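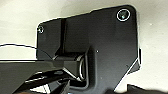

Looked at the new Stillel sheet of divisibility shortcuts everybody keeps passing around. I have doubts. Thread.

First claim at the top of the page: "never do long division again." Come on. A divisibility test tells you whether there's a remainder. Most of them won't tell you what you get when you divide.

The rule for 6 is fine. Even number, digits add up to a multiple of 3. Take 906. It's even, 9 + 0 + 6 = 15, so yes. Then the kid needs the answer, which is 151, and guess how they find it.
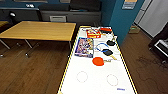
Air hockey table with a comic or magazine on it.

The rule for 7 is where I start rolling my eyes. Double the last digit, subtract it from the rest, see if what's left is a multiple of 7. For 906 that's 90 minus 12, or 78. Not a multiple of 7. Okay, correct.

But did that save anything? Long division: 7 into 9 once, 7 into 20 twice, 7 into 66 nine times, remainder 3. About the same amount of writing and you walk away with 129 remainder 3. I'd like to see a timed comparison. The sheet says "faster" and gives no times.

Isamu Nagano replied that kids enjoy the rule for 7. Some do! I'm not against fun. I'm against selling it as a replacement.
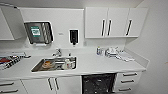
Now the part that's just wrong. Near the bottom: "if a number passes two tests, it passes the test for the two multiplied together." No. 12 divides by 4 and it divides by 6. It does not divide by 24.

It works for 2 and 3. It works for 4 and 5. It falls apart as soon as the two numbers share a factor, and the sheet doesn't mention shared factors anywhere. I went through it twice looking for a footnote.

Mayu Matsuda says the Arketti workbook has the same line, word for word. I haven't checked her copy, so take that as you like. If it's true, somebody copied somebody.

The test for 4 is printed as "look at the last two digits." Look at them and do what? You check that they make a multiple of 4. It works since 100 is a multiple of 4, so the hundreds and up can be ignored. That's one sentence. There was room for it next to the cartoon owl.
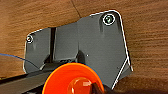
Someone will ask what I'd use in its place. Keep the rules for 2, 3, 5, 9 and 10. Show why 3 and 9 work (10 is one more than 9, 100 is one more than 99, keep going). Skip 7 unless a kid asks.

And try every rule on a number that should fail before you print it. All of Stillel's practice numbers pass. A kid could write "yes" down the whole page and get full marks.

I've sent them the 12 and 24 thing. Will post if they fix it. Not holding my breath.

Recent posts
Is 1 a square number? Yes, stop arguing
Mellor flash cards: the 6 times table has a typo
Rounding 5 up, and who decided that
Jeststead math night, my notes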